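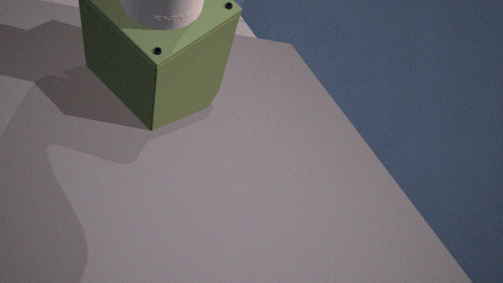
Sprechnotizen: Etiketten im Lager und im Büro - was klebt, was hält, was wieder abgeht
Vortrag Annatjie Van der Merwe, 15. Dezember 2019
Dauer 60 Minuten, davon die letzten Minuten für Fragen

Einstieg

Kurz begrüßen, Handouts liegen auf den Stühlen. Handys bitte stumm.

Ich arbeite bei Owusu im Einkauf für Büro- und Lagerbedarf. Vorher war ich im Lager, daher kenne ich beide Seiten: die Bestellung und das Abkratzen.

Frage ins Publikum: Wer hat im letzten Jahr ein Etikett mit dem Messer entfernt? Hände zählen lassen, nicht kommentieren, weitergehen.

Thema heute sind dauerhaft klebende Etiketten auf Regalen und Mehrwegkisten. Ablösbare nur am Rand, dazu gab es im September schon einen Vortrag.

Folie 2 - Ausgangslage

Unser Standort Wallovwood hat 400 Regalplätze. Bis zum Umbau waren sie auf drei verschiedene Arten beschriftet: Papieretiketten aus dem Laserdrucker, Thermoetiketten vom Versand und handgeschriebenes Klebeband. Das Klebeband war am besten lesbar. Das bitte so sagen, es gibt meistens Nachfragen.

Die Thermoetiketten waren an der Fensterseite nach einem Sommer grau. Thermodirekt ist für Versandlabels gedacht, die ein paar Tage halten müssen. Am Regal hat das nichts verloren. Unterschied zu Thermotransfer hier nur in einem Satz erklären (Farbband statt beschichtetem Papier), Details kommen auf Folie 5.

Folie 3 - Klebstoff

Drei Begriffe, die in jedem Katalog stehen: permanent, ablösbar, tiefkühlgeeignet. Wichtig: Permanent heißt je nach Hersteller etwas anderes. Muster anfordern und auf dem eigenen Untergrund testen.

Zwei Temperaturen unterscheiden. Die Verklebetemperatur gilt beim Anbringen, die Einsatztemperatur danach. Wer in der kalten Halle klebt, muss auf die erste schauen. Das wird am häufigsten verwechselt, langsam sprechen.

Endhaftung: Viele Klebstoffe brauchen einen Tag, bis sie voll halten. Wer nach zehn Minuten an der Ecke zupft, testet das Falsche.

Folie 4 - Untergrund

Glattes Metall ist unkritisch, wenn es fettfrei ist. Pulverbeschichtung geht meistens, bei grober Struktur einen stärkeren Kleber nehmen. Schwierig sind Kisten aus Polyethylen und Polypropylen. Die Oberfläche nimmt Kleber schlecht an, und das Etikett rollt sich von der Ecke her auf.

Abhilfe:
Ecken abrunden oder gleich Etiketten mit runden Ecken kaufen
Etikett nie über eine Kante führen
In die vertiefte Fläche kleben, wenn die Kiste eine hat
Vorher mit Alkohol abwischen und ablüften lassen

Muster Estel und Muster Flekik herumgeben. Estel ist das Folienetikett, Flekik das Papieretikett mit verstärktem Kleber. Beide kleben auf demselben Kistendeckel. Bitte abziehen lassen, dafür sind sie da. Den Deckel am Ende wieder einsammeln, er gehört dem Lager.

Folie 5 - Druck

Laser auf Papier: in Ordnung für Ordner und Schränke. In der Halle wird Papier schmutzig und lässt sich nicht abwischen.
Laser auf Folie: nur Folie nehmen, die für Laserdrucker freigegeben ist. Andere kann in der Fixiereinheit schmelzen. Wir hatten das einmal, der Techniker war zwei Stunden da.
Tintenstrahl: verwischt, wenn die Folie nicht beschichtet ist.
Thermotransfer: mein Vorschlag für Regale. Harzband auf Folie ist kratzfest und hält auch Reiniger aus.

Bei den Bögen noch erwähnen: Angefangene Bögen nicht ein zweites Mal durch den Laserdrucker schicken. Es lösen sich Etiketten im Gerät. Das macht trotzdem fast jeder - ich früher auch.

Folie 6 - Größe und Schrift

Unsere Regaletiketten sind jetzt 90 mm breit und 60 mm hoch. Davor waren sie kleiner, und die Leute auf dem Stapler mussten absteigen. Platznummer groß, Barcode darunter, sonst nichts. Kein Logo. Die Marketingabteilung wollte eins, das haben wir abgelehnt.

Schwarz auf Weiß oder Schwarz auf Gelb. Rot als Hintergrund vermeiden, viele Scanner lesen mit rotem Licht. Um den Barcode einen hellen Rand lassen, auch seitlich.

Folie 7 - Entfernen

Altes Etikett mit dem Föhn anwärmen, flach abziehen, Rest mit Etikettenlöser auf Zitrusbasis. Bei Kunststoffkisten den Löser erst an der Unterseite probieren. Kein Aceton auf Polystyrol. Metallschaber nur auf blankem Metall.

Wenn noch Zeit ist: Magnetschilder und Einsteckhüllen als Alternative für Plätze, die oft wechseln. Bei uns betrifft das 70 Plätze in der Kommissionierung. Dort kleben wir gar nichts mehr fest.

Fragen

Nach Preisen wird sicher gefragt. Keine Zahlen nennen, auf das Handout Seite 2 verweisen. Lagerung von Etiketten: liegend, im Karton, trocken und nicht neben der Heizung. Wer Musterbögen möchte, trägt sich in die Liste an der Tür ein.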